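Section 7. Running the Bedroom Station on a Visitor Day

This section covers the clothes-tidying demonstration with the paired hand-held grippers. It assumes the grippers have been charged and paired as described in Section 4. The kitchen station is in Section 8. If you are working from the Tromlow edition of this guide, note that the old steps for the folding table have been removed.

Revised 2023-06-06 by Cheng-en Chiu.

7.1 Before visitors arrive

1. Collect both grippers from the Hsieh cabinet. Sign the sheet inside the door.
2. Check that the QR sticker on each body plate is clean. Wipe it with a dry cloth only.
3. Open and close the fingers ten times on each unit. They should meet evenly at the tips.
4. Start the Bunia logger on the laptop and enter the session name. Leave at least 2000 MB free on the drive.
5. Put out clothes of different sizes and weights. Leave them as they fall. Visitors learn more from a heap than from a neat stack.
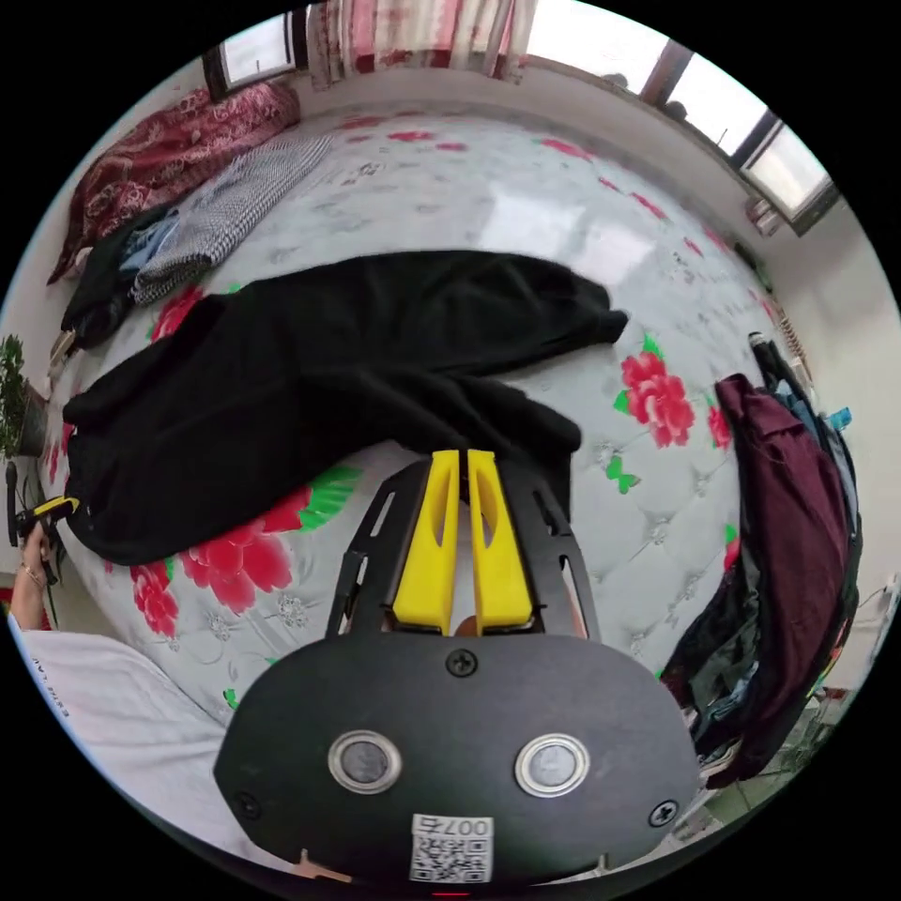 6. Walk once around the bed and move anything you could trip over. You will be looking at the clothes during the demonstration and will not see your feet.
7. Set the visitor line with floor tape, 200 cm from the side of the bed where the operator stands.

Note: Open the curtains if the day is dull. On a very bright day, do a short test recording first and check it on the laptop before letting anyone in.

7.2 Single-gripper pick

Start each group with one gripper. It is slower, but people can follow it.

1. Stand square to the bed with your feet apart.
2. Tell the group which item you are going to pick up.
3. Bring the fingers down with one on each side of a fold. Do not press into the mattress.
4. Squeeze until the cloth is held, then stop. Squeezing harder does not improve the grip and wears the finger pads.
5. Lift a few inches and hold still while you count to three. The logger uses the pause to mark the end of the pick.
6. Lower the item and open the fingers fully before moving away.

CAUTION: Do not let the fingers close on zippers, hooks or metal buttons. A chipped finger must be replaced before the unit is used again.

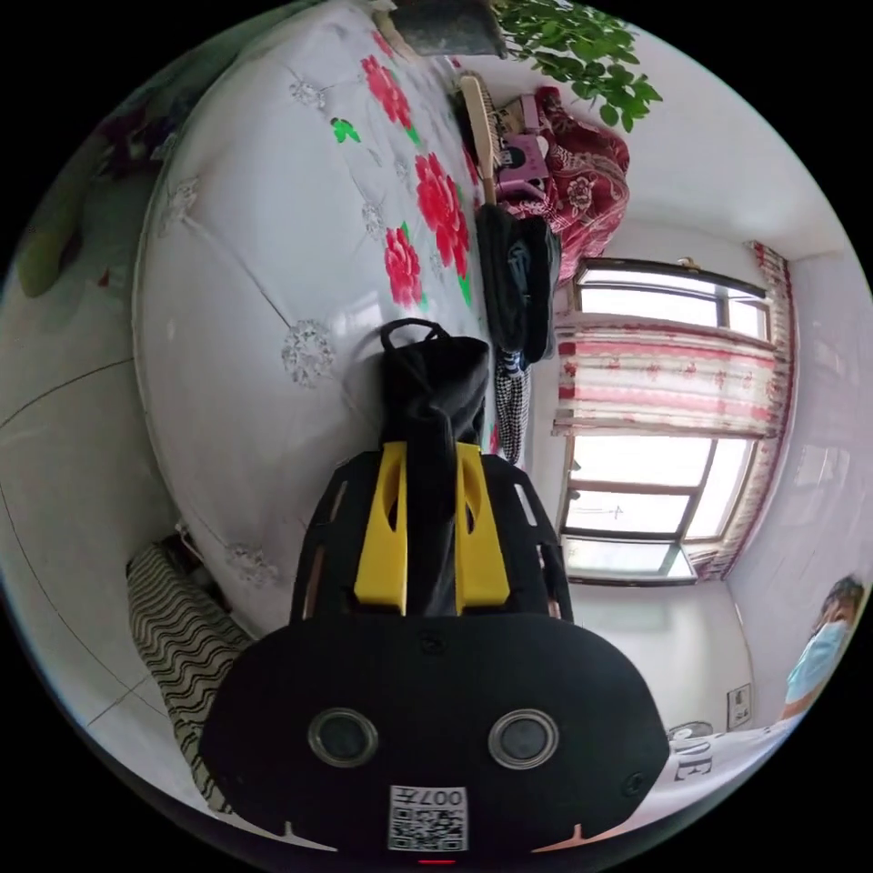
If the item slips, leave it where it lands and begin again from step 3. Do not steady it with your free hand. A recording with a bare hand helping has to be thrown out, and at Drirkcombe we lost 164 recordings that way last September.

Small items should be done early. Groups get restless once they have seen something large, and they stop watching the small ones.

7.3 Two-gripper lift

Use this for pants, long sleeves and anything that will not hang clear of the bed from one point.

1. Take one gripper in each hand. If a second person is helping, agree on who gives the count.
2. Grip the nearer end first.
3. Reach across and grip the far end.
4. Raise both ends together until the middle leaves the bed.
5. Move your hands apart slowly. Stop as soon as the sag is out of the cloth.
6. Lay the item down and release the far end first.

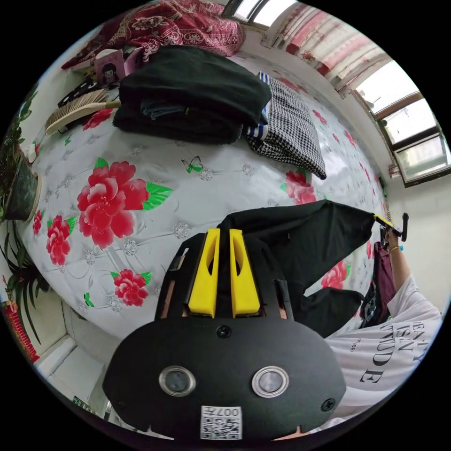 Tension is the part visitors ask about most, so give it some time. Too little and the cloth folds under itself when it is laid down; too much and it jumps out of the fingers. Show them a dark item on a light bed cover, where the line of the cloth is easy to follow. With the black cloth held between two grippers over the white sheet, the straight run from one set of yellow fingers up to the raised hand can be made out from behind the tape. Hold that position while you answer questions, but rest your arms if it goes on for over a minute.

CAUTION: Never pull against a snagged item. Release both grippers, free it by hand, and mark the recording as stopped.

7.4 Letting a visitor try

1. Stop the logger. Visitor attempts are not recorded.
2. Hand over one gripper only, handle first.
3. Have the visitor pick up a soft item from the near side of the bed.
4. Take the gripper back before the next person steps over the line.

Children may try if an adult stands beside them. Return both grippers to the cabinet between groups and put them on charge if the next group is more than 20 minutes away.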